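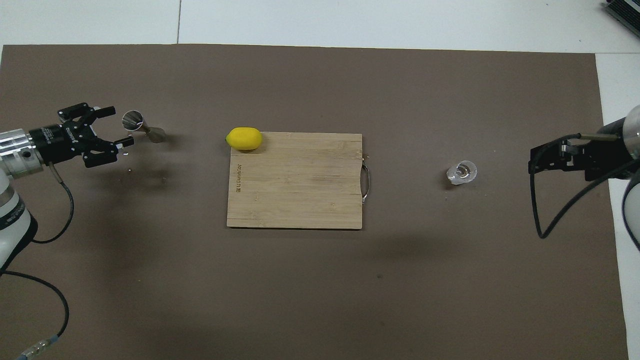 Figure 1. Head camera view of the bench, with both grippers open.

3.2 Camera placement

Shona Baxter and Kylie Grimshaw
Draft submitted Aug 3, 2019

The Planus bench has two arms, each fitted with a parallel gripper with two black fingers. Section 3.1 dealt with finger opening. This section compares the head camera with the fixed camera as inputs to the Punar controller. The objects were a steel jigger, a small clear glass, a bamboo cutting board with a metal handle, and a yellow lemon set near one corner of the board. All were placed on brown paper to cut glare from the white tabletop.

We logged 174 grasp attempts, split evenly between the cameras. Finger speed and closing force were left at the Katgate defaults. An attempt was scored as a success if the object was held clear of the mat for two seconds.
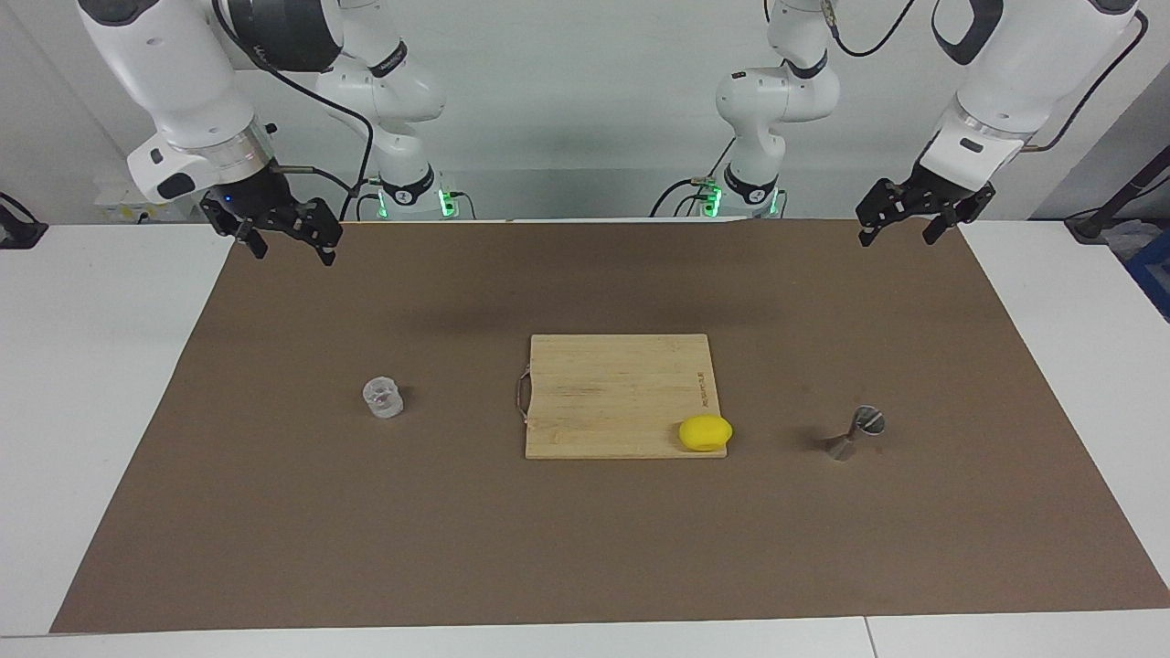 Figure 2. Fixed camera view. The arm bases are at the back of the table.

Left and right are swapped between the two views, so the fixed camera needed its own calibration file. An early sign error in that file cost us roughly 12 attempts, which were discarded and repeated.

The glass was the hardest object to locate from either camera, as the brown colour of the mat shows through it. Head camera estimates were better for the jigger. The fixed camera did better at judging finger height. Merging both streams, using the Krūmiņa filter, is planned for November.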